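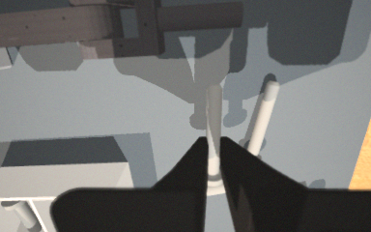
Attachment 1 - blue-gray surface with two off-white rods, close up

Ticket: Nightly sync to Wondstead share stops partway
Opened by: Lilian Mfaume
Assigned to: Seung-woo Han
Status: Pending user confirmation

7th June, first entry (LM)
Sync client on the Kustham office server stops after 122 files. No error on screen. Log ends with "write deferred". Restarting the service gives the same result at the same file. The attachment opens normally from the local folder but is missing on the share.

SH: Confirmed. Free space on the share is fine. Quota for the account was set to 50 GB in November and the folder is at nearly that. Please empty the share's recycle folder - it counts toward quota - and run again.

LM: Emptied, 11 GB freed. Run now gets past the old stopping point, then stalls on the Nyaga subfolder.

SH: Different fault. Permissions on Nyaga still point to the old group. Mwajuma Massawe has access to change them, I don't. Passed to her.

MM: Inheritance re-enabled on Nyaga and everything under it. Cleared 22 stale lock files.

SH: Manual run completed, exit code 0. Quota left as is; Amr Kettani to decide on an increase. Lilian, please check tomorrow's scheduled run and reply with the last lines of the log.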